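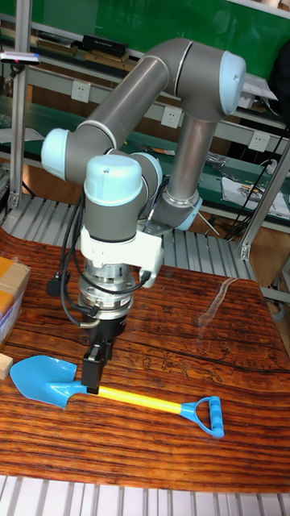 A tabletop is the flat upper part of a table, the surface on which things are set down or worked on. It usually rests on legs, a frame or a central post. Tops are made from solid wood, veneered board, stone, glass, metal and plastic. The word is also used for equipment small enough to stand on a table, such as a tabletop oven.

Construction

A solid wood top is commonly made of several boards glued edge to edge. Wood swells and shrinks across the grain with changes in humidity and hardly moves along it, so a wide top can change noticeably in width over a year. Makers fasten it to the base with buttons, slotted screws or metal clips that let it slide a little. A top screwed down tightly may crack or cup.

Breadboard ends are narrow pieces fixed across the ends of the boards to keep them flat. They are normally glued only near the middle. In summer the ends of the boards may stand slightly proud of them.

Appearance

The pattern seen on a wooden surface depends on the species and on how the log was cut. Plain-sawn boards tend to show arches and loops, while quarter-sawn boards have straighter lines. Dark streaks can come from mineral deposits, growth rings or the heartwood itself. Printed and molded surfaces are also made to look like wood.
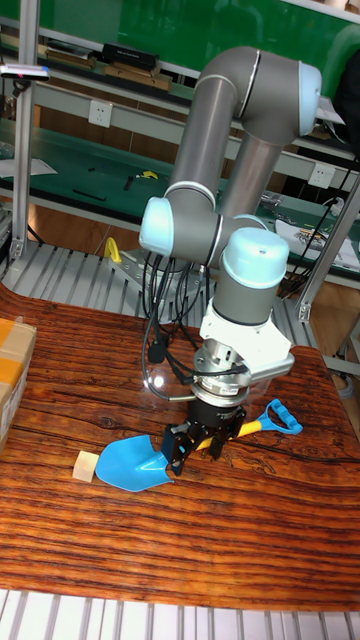
Wooden tabletop with a strongly figured orange-brown grain. A toy shovel lies on it.

Finishes include oil, wax, shellac, lacquer and varnish. Oil is easy to renew but gives limited protection against water. Varnish forms a harder film and is more difficult to repair in small areas. White rings left by hot dishes are usually caused by moisture trapped in the finish.

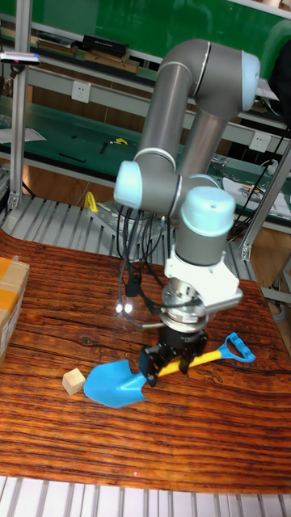 Size and shape

Rectangular tops are the most common for dining and office use. Round tops seat people evenly but become hard to reach across as they grow. A square top measuring four feet on each side has an area of 2304 square inches. Drop-leaf and extending tables allow the area to be changed as needed.

In Skernia, the traditional kitchen table had a top 62 inches long, cut to fit the wall beside the stove. Yasaman Najafi's survey of furniture in the district recorded more than 3000 such tables, many with tops that had been turned over and used again. 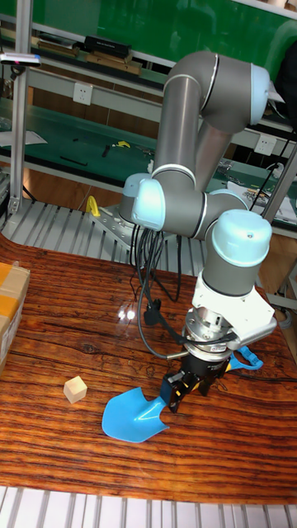 A tabletop with a wood-grain surface.

Care

Spills are best wiped up promptly with a soft cloth. Direct sunlight can fade some woods and darken others, and objects left in one place may leave a visible outline.

See also

Countertop
Veneer
Wood finishing
Workbench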